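Trardale Toy and Game Library
Frequently Asked Questions for Borrowers

Who may borrow from the library?
Any household, school or child care provider in Trardale or Jundville may apply for a borrower card. Applicants must be 18 or older and must show proof of address. Households outside the service area may use the play room during open hours but may not take items home.

Is there a fee?
Borrower cards are issued free of charge. A refundable deposit is required for oversized items, such as ride-on toys and outdoor game sets. The deposit is returned when the item has been checked in and found complete.

How many items may I have at one time?
Each card covers 2 large items and up to 11 small items. Puzzles, card games and single books of activities are counted as small items. A boxed set counts as one item regardless of the number of pieces inside. Child care providers may ask for a higher limit by completing the group form at the front desk.

How long is the loan period?
Small items are lent for three weeks and large items for two. One renewal is allowed, provided that no other borrower has placed a hold. Renewals may be made by telephone, at the desk or through the Mokota catalog.

What is the Mokota catalog?
Mokota is the online system in which all lendable items are listed. Borrowers may search by age range, type of play or number of players, and may place holds. Your card number serves as your user name. Passwords are reset at the desk only.

How should building blocks and other loose pieces be returned?

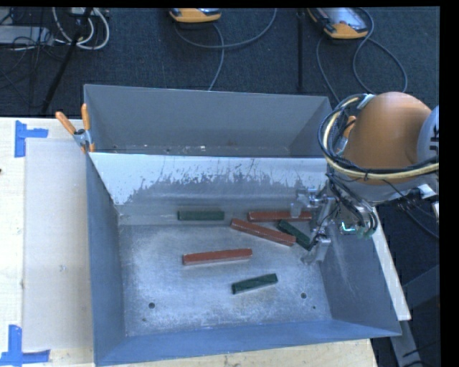 Block sets are to be returned in the bag or box in which they were issued, with the contents card on top. Staff check every set against its card before it goes back on the shelf, and sets that arrive mixed together take much longer to process. If you have borrowed more than one set, please sort the pieces by color and length before packing them; long red blocks and shorter dark green ones, for instance, should be put into separate groups even if your children have been using them together. Pieces from your own collection should be removed. The library keeps stray pieces until the end of the following month.

What happens if a piece is lost or broken?
Please report the loss when you return the item. Normal wear is expected and carries no charge. If a missing piece makes the item unusable, the borrower will be asked to pay the replacement cost or to supply an identical item. Borrowers should not attempt repairs with glue or tape.

How are items cleaned?
Hard plastic and metal items are washed and air dried between loans. Wooden items are wiped with a damp cloth — they must not be soaked or placed in a dishwasher at home. Fabric items are laundered by the library. Please do not use scented products on any item.

Does the library accept donations?
Yes, during August only. Almost 80 percent of the shelf space is already in use, and staff may decline items that duplicate current holdings. Stuffed animals, battery chargers and items without a safety label cannot be accepted.

May I return items to another location?
Small items may be left at the Yu Street branch in Jundville. Large items must come back to the Trardale desk before 5 p.m.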